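Gratix Housing Cooperative
Laundry and Linen Group: minutes of the February meeting

Present: Natalia Esquivel (chair), Brisa Cervantes, Tiburcio Lozano, Reet Lapiņa (minutes)
Apologies: Heriberto Trujillo

The meeting opened at 7.15 pm in the Baert Street flat.

1. Minutes of the last meeting
Agreed without changes. Tiburcio asked that "tumble dryer" in item 4 be read as "drying cabinet". Noted.

2. Money
The balance stands at 2636. The repair to the second washing machine has been paid. The Vasitz invoice for soap flakes is still being queried, as it shows two deliveries and we only had one. Natalia to ring them again.

3. Drying room
The window catch is still stiff. Heriberto had sent a note saying he can look at it when he is back. Residents to be asked again not to hang wet knitwear on the top rail. Two cardigans came off it longer than they went on.

4. Folding and storing knitwear
Brisa has been writing the page on jumpers for the residents' handbook. She wants it to say that knitwear is folded flat on a bed or large table, on top of a clean sheet, and kept on a shelf. Tiburcio said many people have no shelf to spare and will use hangers whatever the page says. It was agreed to add a line on folding a jumper over the bar of a hanger for those who prefer it.

The order of steps was discussed at some length. Brisa's draft has the jumper laid front down, with the sleeves folded across the back. Reet lays hers front up and turns it over at the end. Natalia thought either was fine so long as the sleeves are straightened first and the cuffs are not left twisted. The draft will keep the front-down method and mention the other.
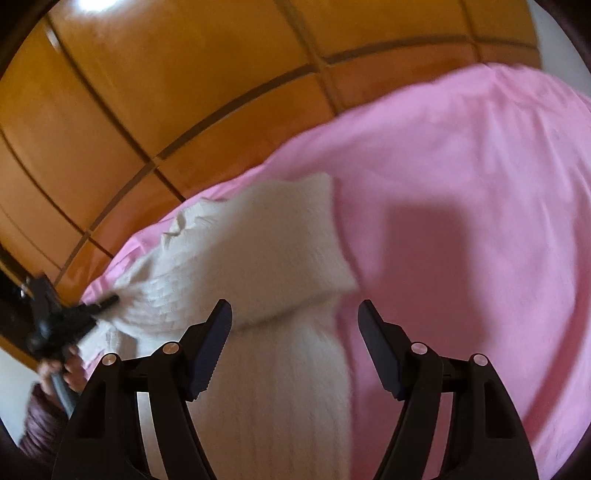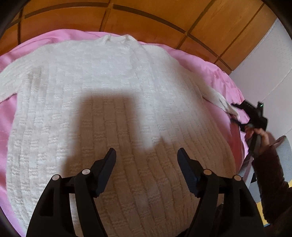
Item 4: white knitted garment on the pink sheet, bunched up (first picture) and spread out front up (second picture).

Loose fluff: chunky knits should be folded on their own sheet and the sheet shaken outdoors afterwards.

5. Moth bags
Gultden can supply 500 bags in the small size. Reet thought the small size too tight for a thick jumper. Decision held over until we have had a sample of the larger one.

6. Any other business
The lost property box has 3 odd gloves and a pillowcase in it. To go on the hall table until the next meeting.

Actions
Natalia: Vasitz invoice
Brisa: finish knitwear page and send round
Heriberto: window catch
Reet: ask Gultden for a sample bag

The meeting closed at 8.40 pm.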